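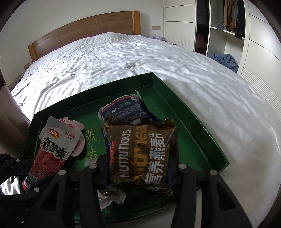
Does the order you pick packets in matter more than how many demos you record?

gripper_gran
Joined: June
Posts: 34

Hello all, long-time lurker, first proper write-up! I've been helping Vasylyna Bilyk with her tray clearing study at Dreltusis and she's happy for me to chat about it on here. The idea is simple enough. You put a heap of snack packets in a tray, you lift them out with the hand-held grippers, and you train on the recordings. No arm anywhere near it until testing, when it all goes onto Londa, our two-armed setup over in Celtwood.

What we wanted to know was whether a "messy" way of recording beats a tidy one. In the tidy set you always go for whatever is on top and nearest, so something like the oatmeal pouch in the middle with everything else round it. In the messy set you draw a card and go for whatever it says, even if it's an awkward one wedged under its neighbours. We recorded 200 demos of each, same people, same tray, same packets.

Messy won, and by more than I'd have guessed. I was quite smug for a day or two and then Vasylyna made me rerun the tests with the packets laid out differently. Still won, but the gap shrank.

Anyone else tried something like this?

tinfoil_pete

Nice one. My only worry would be that the messy set simply has longer recordings in it. More poking about, more frames, more data. If you matched on number of demos and not on minutes then you've given one side a bigger dinner.

gripper_gran

Fair point and yes, we matched on demos. I can trim the messy set to the same number of minutes and train again, it only ties the machine up overnight. Will report back.

Oh and I forgot to say, part of it is two-handed. One gripper holds a sachet up and square while the other goes for the next packet in the tray. I thought that would be a nightmare to record, but you get into a rhythm with it, bit like knitting.

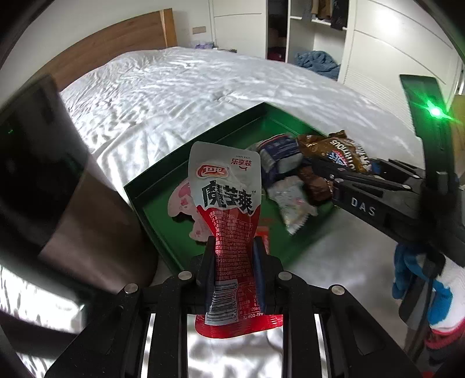
The konjac sachets were the ones I dreaded, mind. Grab one by the sides and it's fine, grab it near the crimped end and it folds over on itself and you're left holding a corner. We kept the folded ones in the training set and marked them as failed, and I'm still not sure that was right.

Mossop

I'd have binned them. We had the same argument over the Yuen packets last year and every failed grasp we left in came back to bite us. The policy doesn't read your notes, it copies what it sees.

tinfoil_pete

Disagree with Mossop there. If the person drops it and then has another go and gets it, that's the most useful recording you own. Bin the ones where they gave up, keep the ones where they recovered.

Mossop

Only if the recovery is any good! Half of ours were someone mashing the packet into the tray until it stuck. I wouldn't want a robot learning that.

gripper_gran

Well, I've been back through the folded ones this morning and it's a bit of both. There are 4 where I clearly gave up (you can tell, the gripper just wanders off) so those are out. The rest have a second go in them and I'm keeping those for now, sorry Mossop.

Minutes-matched run finished at half six. Messy still ahead, though not by enough for me to go shouting about it from one run. Vasylyna wants 4 seeds of each before she'll put it in the paper.

qwertyhen

Does it work on stuff it hasn't seen? A tray of the same oatmeal and konjac every time would make me nervous.

gripper_gran

Haven't tested that yet. I've got a bag of new packets ready for when the seeds are done, all foil and horribly shiny, and I'll start a fresh thread with how they go.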